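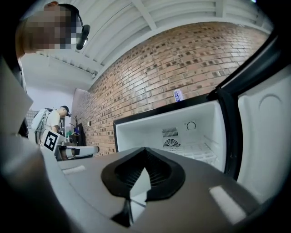 Vinegar is wine that has gone sour on purpose! Even the word tells you so: it comes from old French, "vin aigre", and that means "sour wine". People have been making it for thousands of years, long before anyone had electricity. Today we can keep food in a fridge with a smooth white plastic inside, and a vent grille and a round fan cover on the back wall. In the old days there was none of that, so if you wanted to eat onions or cabbage in the middle of winter, you put them in a jar of vinegar in the autumn and hoped you had made enough.

Print this page | E-mail this page

Who makes vinegar?

Well, people do, but they have some very tiny helpers. They are called acetic acid bacteria (say it "a-SEE-tic") and they are far too small to see without a microscope. They live all over the place -- on fruit, on flowers, floating about in the air. If you leave a glass of wine or cider on the side with no lid, some of them will probably land in it.

They like it in there. There is alcohol in the wine, and the bacteria use it together with oxygen from the air. What they leave behind is acetic acid, and that is the stuff that makes vinegar taste sharp and smell so strong that your nose prickles. The vinegar on your chips is mostly water. Only a small part of it is acid, and look what it can do!

First one change, then another

Vinegar needs two changes, one after the other. Start with some grapes. Squash them and you have juice, which is full of sugar. Now yeast gets to work. Yeast is another living thing, the same sort of thing that makes bread rise, and it eats the sugar and turns it into alcohol, giving off bubbles of gas as it goes. When the yeast has finished you have wine.

Then it is the turn of the bacteria. Yeast can manage quite well without air, but vinegar bacteria can't do their job unless they have plenty. So a winemaker who wants wine keeps the barrel full to the top and shut up tight, and a vinegar maker leaves a big gap and lets the air in.

You don't have to start with grapes, either. Apples make cider and cider makes cider vinegar. Barley makes a kind of beer and that makes malt vinegar, the brown one from the chip shop. Rice vinegar goes into the rice for sushi. There are vinegars made from dates, from coconuts, from honey and from pineapple skins.

The mother

Sometimes a slippery, wobbly layer grows on top of the vinegar. It looks a bit like a jellyfish. It is called the mother! The bacteria make it themselves out of cellulose, the same material that plants use to build their stems and leaves, and it helps them stay up at the surface where the air is. Vinegar makers are very fond of a good mother and will move a piece of it from an old barrel into a new one to get things started.

A visit to the Teixeira vinegar house

At Itby, down the lane from the station, the Teixeira vinegar house still does everything the slow way. Each barrel holds 300 litres and lies on its side, with holes near the top covered in cloth so that air can get in and flies can't. (Fruit flies adore vinegar.) The cider goes in every October, when the Prendberg orchards have finished pressing, and it stays in the barrel for 8 months. The smell when you go through the door is amazing -- your eyes water straight away, and then after a few minutes you hardly notice it.

Big factories are much quicker. They blow air bubbles through the liquid so that every drop gets its share of oxygen, and a tank can be ready in a day or two.

Why does it keep food from going bad?

Most of the germs that spoil food can't grow in something so acid. Pickled onions, gherkins, beetroot and chutney all depend on this. You still need the right recipe and very clean jars, so if you'd like to have a go at pickling, ask a grown-up to do it with you.

Words to know

Acid: something that tastes sharp, like lemon juice. Strong acids are dangerous and must never be tasted.
Bacteria: living things made of just one cell.
Ferment: to change food or drink using yeast or bacteria.

More from Kismont Food Explorers

Why do grapes have a dusty skin?
How raisins are dried
What puts the fizz in lemonade?
Cork: a bark that floats
How yoghurt gets thick

Contact us | Copyright Kismont Food Explorers, July 2024 | Back to top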